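Dust Is the Enemy: Keeping Plastic Toys Fit for the Shelf
By Antigoni Raptis

Most damage to plastic toys comes from cleaning. Corrado Gatti, who catalogs 1,467 of them for the Illano collection, keeps a drawer of casualties: rubbed decals, clouded windows, a chrome bumper worn back to gray by a kitchen sponge.

His routine for display pieces is dry and takes two passes. The first is a soft brush, worked from the top of the toy down. The second is a clean cotton cloth, used only on flat surfaces. Water is reserved for sticky residue, and it stays away from anything with a spring inside.

Toy blasters need more time than cars. Ridges, trigger guards and the seam where the magazine meets the body all hold lint. A cloth pushes that lint deeper. A makeup brush with a rounded head lifts it out, and the long handle keeps fingers off the part being cleaned. Gatti replaces his after 200 toys or when the bristles begin to splay, whichever comes first.

Empty the magazine before any wet work. For brushing alone, the contents can stay where they are. Support the toy from the front and turn it in the hand, so that the brush always moves away from the openings.

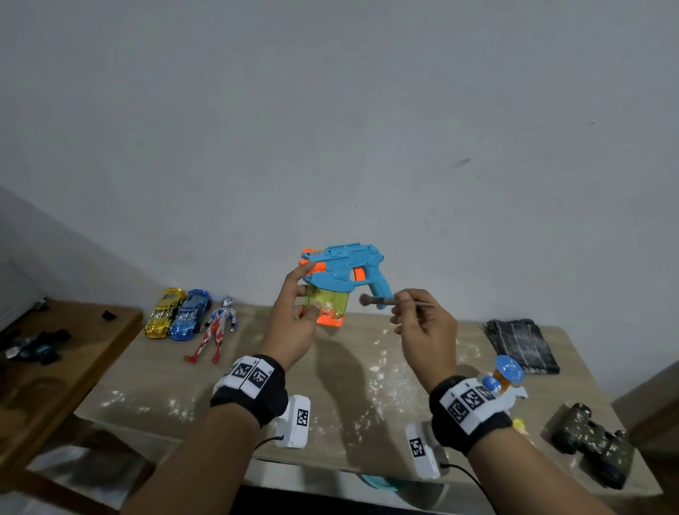 A soft makeup brush held close to the grip of a blue and orange toy blaster.

Die-cast cars with plated finishes get the lightest treatment. Letay Abera, a restorer at Prerside, brushes chrome in one direction and skips the cloth entirely. Polish is ruled out, including products sold for full-size cars, as it can strip a thin plated layer.

Storage decides how often any of this is repeated. In a closed cabinet, Abera dusts every 3 months. Open shelves need attention every 2 weeks, and shelves near a heating vent sooner than that.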